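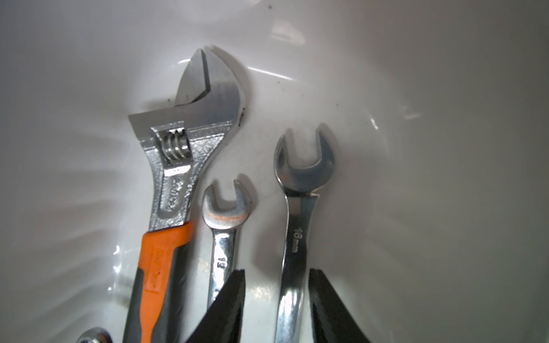
Laurinda Calado asks whether an adjustable wrench can be used on a Skumudura compression fitting. It can, provided the jaws are closed snugly on the flats and the pull is toward the movable jaw.

Which sealant should I use?
None on the compression face. Threaded adapters take Burkimix paste – two turns of tape will also do.

What is the maximum working pressure?
126 psi for the standard body. The Quezada valve is rated to 200 psi, but the lower rating governs the whole line.

My nut still weeps after tightening. Should I keep turning?
Not past a quarter turn. Shut off the supply, open the joint and check the ring for scoring. A scored ring is replaced, along with the nut.

How often should fittings be inspected?
Every 6 months on hot lines, every January on cold ones.

Page revised 17th September.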